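Chapter 4
Picking Up Soft Things

Draft for the Holloway robotics class, spring group. Bring this chapter and your logbook.

By now you can open the fingers, close them and put a solid block back where you found it. Blocks are easy. They keep their shape. Most of what people want moved about on a table doesn't, and that's the business of this chapter: wrappers, packets, paper cups, bottles with give in the sides.

You need chapter 3 done first. If your zero mark still drifts, go back and do exercise 3.2 again. Really. 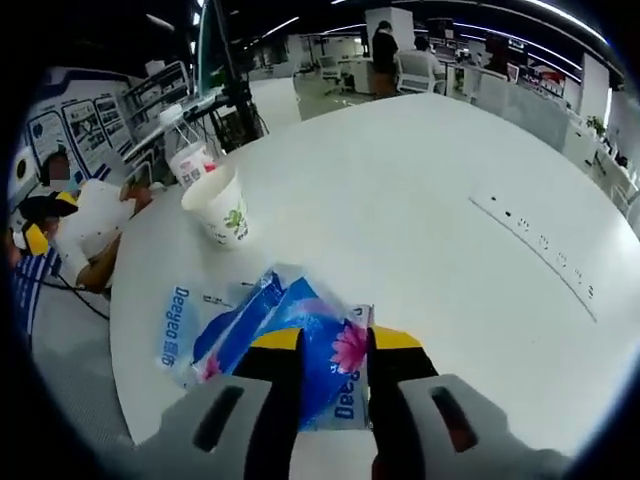

Rocío Ochoa

4.1 Why a packet is harder than a block

Squeeze a block and the fingers stop. Squeeze a plastic packet and it folds, creases, bunches up between the pads, and the bit you aimed at isn't there any more. So the width you read off the fingers tells you very little about how well you've got hold of it. Write that in your logbook in your own words, it comes up again in March when the club teams start on the Hevorura task.

Three things to settle before you close on anything soft:

Where is the thick part? Go for that. Thin edges slide out.
Which way does it fold? Pinch across the fold, not along.
What is it lying on? A packet on a shiny table will skate off if one finger touches first. Both together, slow.

Last year's group made 200 tries at a soft packet and 97 of them held for the full lift. Less than half. They were not a bad group. Most of the misses were one finger arriving early, and we only found that out by going through the logs line by line, a dull afternoon but worth it.

4.2 Setting up the table

Work in pairs. One gripper each, one table, and agree out loud who is going first. Don't both reach. Keep the cup away from the edge. Leave any spare cable coiled, well clear of where you're about to lift, because a finger will catch it sooner or later and then the whole run is spoilt.

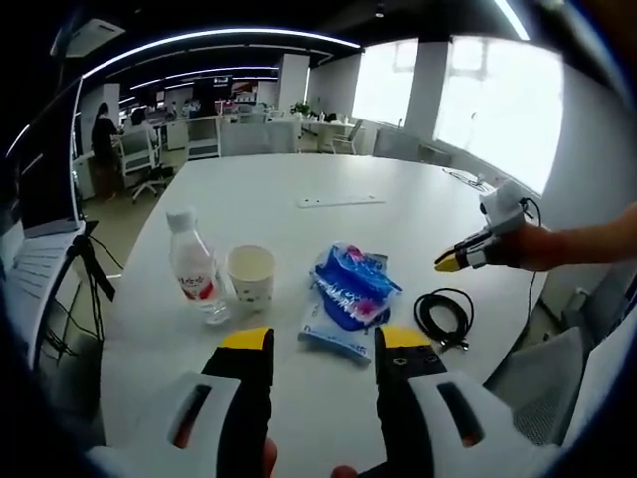

Fig. 4.1 Bottle, cup, packet and coiled cable on the round table, with a second gripper held in from the right.

Other people will be working in the same room. Fine. Don't wait for them to move, and don't clear the background either. Gralus, the logging program we use, takes it as it comes.

Start the log BEFORE you pick up the gripper. Say the object name, then go. If you forget, stop and start over, don't try to patch it afterwards. Lucinda Kapoor marks the logs and she can tell.

4.3 Coming in from two sides

With a partner opposite or beside you the job changes. One person comes in low and holds still. The other closes. The first one only moves when the second says "got it", and not a moment sooner

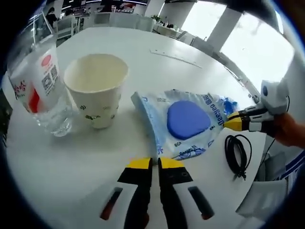 and if you both say it at once, open up, back off and begin again. It feels silly for the first ten minutes. After that you stop noticing. Swap sides half way through the lesson so that each of you has had a go at leading, and note down which side you found harder. Left-handers often find the right side easier to lead from but not allways.

Keep your wrist straight. Tilt from the elbow. If the pads meet the table before they meet the packet you are too steep.

4.4 Tall things

Bottles next. A part-full bottle is heavy at the bottom and soft in the middle, so grip low, around the label if there is one, and have the fingers level before you close. Open wide first. Go past where you think you need to, then close. Don't lift yet, just hold, count to 2, let go. Do that until it's boring.
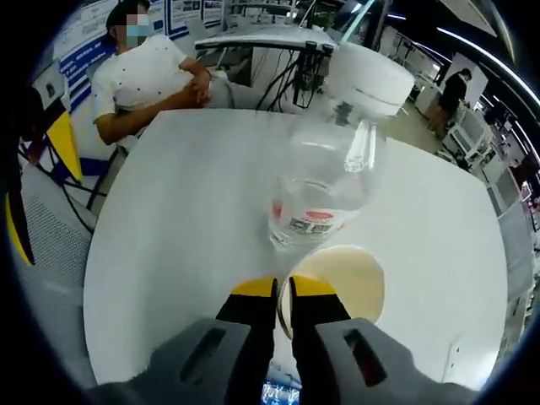 Fig. 4.2 Fingers at the lower part of the bottle. Coaster just to the right.

When you do lift, lift straight up and only a little. Put it down on the same spot. The Rener pads have plenty of grip when clean and hardly any when dusty, so wipe them at the start of each lesson and again if somebody has been eating crisps.

Words to know for this chapter: pinch, slip, approach, lead hand, hold time. Definitions at the back.

Before you start exercise 4.1

Pads wiped. Log running. Partner knows who leads. Packet flat on the table, any way up. Each pair does ten tries with the packet and ten with the bottle, then swaps. Record every try including the ones that go wrong, those are the ones we'll read out in the next lesson.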